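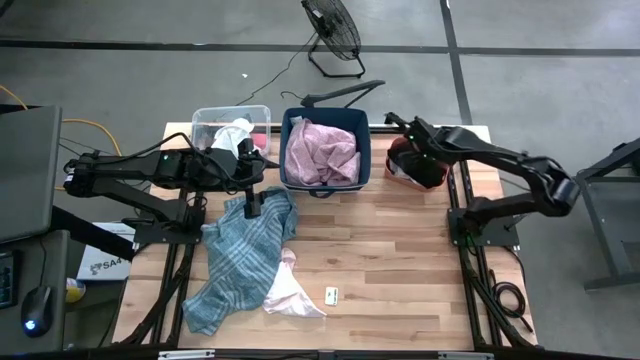 A clear bin, a navy one and a small reddish-orange one, in a row on the table.

Na-rae Bang was already pouring the tea when I arrived, and she asked me at once what I do with my old towels. I had to say that I keep them in a cupboard and feel guilty. She laughed and told me that most people give this answer.

Her shop, Fekora, buys and sells used household cloth: tea towels, sheets, napkins, pillowcases, tablecloths. She opened it in Zernmont with 4000 euros of her own savings and a cutting table from her aunt. Before that she worked as a buyer for a hotel supplier, and it was there that she began to think about what happens to cloth after it stops being white.

"In a hotel a sheet has a short life," she said. "One stain and it goes out. I signed papers for this, every month, and I did not think of it as a bad thing. Then one December my mother visited me and took home a whole suitcase of these sheets. She made curtains, aprons, bags for rice. I was a bit ashamed and a bit proud."

I wanted to know how she decides what is worth keeping. Her rule is simple to say but I think it is not so simple to do. She holds the cloth against a window and looks for thin places. If the middle is thin and the sides are good, a sheet can be cut in two and sewn again with the sides in the middle. Her grandmother did this, and so did mine, in a different country.

"People believe that old cloth is weak cloth," she said. "But a linen towel which is 50 years old can be stronger than the one you bought last year. Linen becomes softer with washing, and it drinks more water also. The cotton is more difficult. With cotton I must touch it, I cannot tell you from a photograph."

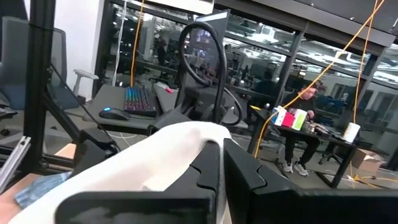
Crumpled white cloth, with a small piece of blue fabric beside it.

She does not like the word "rag". In her house a towel goes through several jobs: first for the body, then for the hair after swimming, then for the dog, then for the floor, and last for the bicycle chain. After the bicycle she allows it to go. I asked if she is strict with her family about this order. "I am strict," she said, "and they are not listening."

We spoke for a long time about stains. Most of the letters she receives are about this subject, and the oldest person who has written to her is a man of 83 with a wine stain from his own wedding. He did not want to remove it. He wanted to know how he could wash the tablecloth and keep the stain as it was. She advised cold water, a mild soap and no sun, and she still does not know if he tried it.

For usual stains she begins also with cold water, and she waits. Hot water comes only later, and for blood or egg never at the start. She has nothing against bleach, but she finds that people use it too quickly and too much, and afterwards they come to her with holes. Yellow fold lines on old linen are for her not a real problem. A night in water with washing soda takes away most of it, and the rest she leaves.

Twice a year Fekora gives a mending evening together with Drendano, the small library on the same street. There are 16 chairs and they are always taken, so some people stand - one woman darned a whole napkin while leaning on the radiator. Mr Obradović from the library reads aloud while the others sew. In the last one it was a detective novel and they did not reach the end of it.

Before I left, I asked what a beginner should buy. She thought about it and then she said nothing, only a needle with a bigger eye than you think you need. The thread you can pull from the cloth itself, from the hem, and then the colour is always correct.

I took my towels out of the cupboard that same evening. Two of them are now for the floor. One I held against the window, and it was better than I had thought, so it has gone back to the bathroom.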